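Blackburn Street Tenants and Neighbors Association
Minutes, December meeting
Started 7:05 pm, ground floor meeting room

Present: Lacey Birkett (chair), Cor Claeys, Terence Crabtree, Saeed Shokri, Somtochukwu Abubakar (minutes), plus residents from both buildings, see sign-in sheet
Apologies: none received

1. Last minutes
Read through. One correction from Terence - the bike room lock was changed on the Plarnero side, not the courtyard side. Fixed. Approved with that change.

2. Heating, north building
Long one. Saeed has been logging temperatures in the third floor hallway and in his own kitchen. Hallway okay in the daytime, drops off badly after 10 pm. Management company (Bidavby) told him the boiler timer is set the same for both buildings. Residents on the south side say theirs runs all night, so somebody has it wrong.
Lacey asked who has complained in writing. Five apartments so far. She wants more before she calls again, phone calls don't get logged at their end.
Mrs. in 3C asked if space heaters are allowed. Cor read out the lease - allowed, but not on an extension cord, and not left on when out. Several people surprised by this.
Agreed: one-page complaint form, Saeed to draft, goes under every door in the north building. Forms back to Lacey's mailbox. Lacey then writes to Bidavby with copies attached and asks for the timer settings in writing.
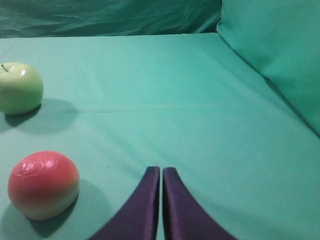 Saeed also asked if the association would pay for two cheap thermometers with a memory function. Yes, no objection, keep receipt.

3. Money
Cor gave the figures. Balance at the bank 1,654 dollars. Out since last time: $102 for salt and two snow shovels, receipt in the folder. Nothing else out.
Dues still owed by some apartments, Cor will send a second reminder and is not going to read names out at a meeting. Terence thought names should be read out. Discussed. Not going to happen.
Question from the floor about why we keep that much in the account. Cor: the courtyard gate motor is old and if it dies before Bidavby agrees whose it is, we may need to front the cost. Person asking was ok with that but wants the gate question settled this winter. See item 5.
Report accepted.

4. Laundry room
Dryer 3 eating money again. Sign on it keeps getting taken down. Terence to tape over the coin slot as well.
Complaint about clothes being left in washers over night. Complaint about clothes being taken out of washers and put on the floor. Same two people, probably, Lacey asked them to talk after the meeting and they did, for a while.
Suggested rule: wait ten minutes after the cycle ends, then ok to move things to the folding table. Never the floor. Show of hands, passed easily. Somto to type it up big and put it by the door.
Card payment machines came up again. Balon, the company that runs the machines, says it would mean a new contract and a price per wash going up, they didn't say by how much. Most people in the room against until we see a number. A couple of people strongly for, no one carries quarters anymore.
Left open. Terence to ask Balon for a price on paper.

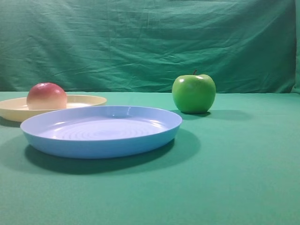

Also the lint. Please empty the lint trap. Lacey asked for it to be minuted so it is.

5. Courtyard gate
Still not clear who owns the motor. Bidavby says it was put in by the association before their time. Cor went through the old folders and found the quote but no invoice, so we can't show either way who paid. Saeed remembers a truck with Plarnero on the side, that's the name of the passage as well so could be a coincidence or he could be mixing it up. He says he isn't.
Gate is currently sticking about half way when it's below freezing. Delivery drivers are leaving it propped with a brick. Two packages gone missing in the last month.
Options talked over:
- leave as is and nag Bidavby
- get our own quote for a repair, decide later who pays
- switch off the motor for the winter, key only
Third option not popular, anyone with a stroller or a walker would have a hard time with that gate, it's heavy. Went with the second. Cor to get a quote, two if possible. Not to spend anything without coming back to the meeting.
Brick: please take it away if you see it. Terence has removed it several times and it comes back.

6. Snow and salt
Rota is up on the board by the mailboxes. Gaps on the early slots. If you can do before 7 am even once a month please put your name down.
Salt bin is by the south steps, lid has to be pushed down hard on the left or it fills with water.
Somto asked about the side steps to Blackburn Street, these are not on anybody's list. City says private, Bidavby says city. Added to the rota for now, do them last. 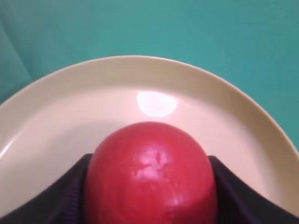
7. Noise from the roof
Top floor south has had a banging sound in high wind. Not the vents, Saeed went up with the super and looked. Might be a loose strip of flashing by the stair housing. Super has put in a work order. Top floor residents asked to write down the times when it happens, wind direction too if they can be bothered.
Someone asked whether the roof can be opened again in summer. Too early, put it on the spring agenda.

8. Winter potluck
Same room, 5 pm start, kids welcome. Lacey doing the sign-up sheet, please write WHAT you are bringing, last time was nearly all desserts. Label anything with nuts.
Cor has the big coffee urn. Extension cord for the urn has to be the thick orange one or it trips the whole ground floor.
Tables need to be put up from 3, four people enough. Clean-up needs more than four people, last year it was Terence and his sister.
No music after 9. Agreed without discusion.
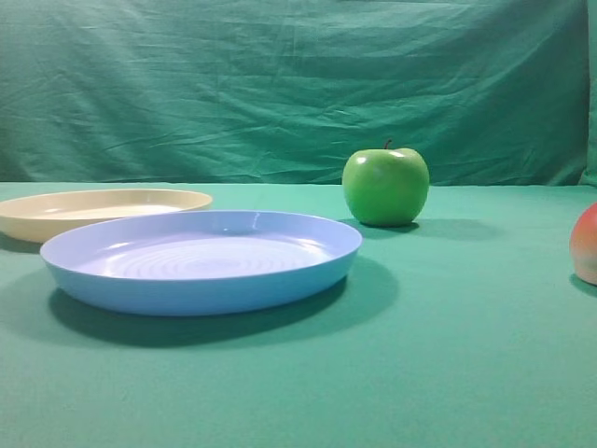
Plates and fruit on the green cloth.

9. Any other business
- Mailbox for 2F still has no door. Reported again.
- Lost: one child's mitten, gray. Found: a set of keys on a red ring, Lacey has them.
- New neighbors in 4A, welcome. They asked about recycling, blue bins go out the night before, not in the morning, truck comes early.
- Terence wants fewer items on the agenda. Noted. He also added two items.

Actions
Saeed - complaint form, thermometers
Lacey - letter to Bidavby once forms are in, potluck sheet
Cor - dues reminder, gate quotes
Terence - coin slot on dryer 3, price from Balon
Somto - laundry rule sign, these minutes, add side steps to rota

Closed 8:50 pm. Next meeting date to go up on the board.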